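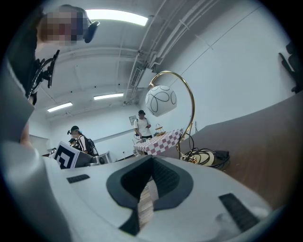 Echo and glare in a white room with strip lights — cheap fixes?

Posted in: Rooms and Workspaces
Tags: lighting, echo, shared rooms

We have the use of a large room for the Cendix repair and craft afternoons. White walls, white ceiling with beams across it, rectangular fluorescent lights, and a bundle of pipes running over towards the ventilation grille. There is hardly anything on the walls apart from a small framed picture at the back.

Two problems. With a few people talking at separate tables it gets loud very quickly, and you end up raising your voice to someone just across from you. The other thing is the light. It is bright enough, but after a couple of hours of looking down at small work my eyes ache, and so do other people's.

We can't drill into the beams or touch the pipes. The wall can take picture hooks. The budget is £59 unless I can argue for more, and I would like it sorted by June. What would you spend it on?

Grero

You won't fix both for £59, so do the noise first. Hard walls and a hard ceiling throw everything back at you. You want soft, thick material at about the height people's heads are. Thin foam tiles are a waste of money, they only take the edge off the high sounds.

We had the same trouble in a hall and did this:

Bought 4 heavy second-hand curtains from a house clearance.
Hung them on battens from picture hooks, with a gap of a few inches between the cloth and the wall.
Put felt pads on every chair leg.

The chair pads made more difference than I expected. Ask whoever runs the building about fire rules before you hang any fabric. Ours wanted it treated, and the spray cost more than two of the curtains did.

Keep cloth well away from the grille. Also check what your hooks are rated for, as lined curtains are heavy.

Cocco

Get a carpet.

Dorer

On the light: look at where people sit before you buy anything. If a fitting is directly in front of and above you, you get the glare in your eyes. If it is behind you, your own head puts a shadow on the work. Turning the tables so the lights are off to one side costs nothing and takes ten minutes.

After that, a matt cloth on the tables helps if the tops are shiny. Mid grey or green is good, and small screws show up on it. Then get 2 clamp lamps with a warm bulb for the people doing fine work and let them share.

Ask how old the tubes are as well. Old ones can flicker, and that gives some people headaches. Changing them is the building's job, so put it in writing and keep a copy.

I would not bother with the stick-on diffuser film. Ours came down within a month and left glue on the covers.

Grero

Thanks all. Carpet is out, the floor has to be mopped. I'll turn the tables next time and ask about the tubes, then see what curtains I can find. Will post again if the fire spray eats the whole budget.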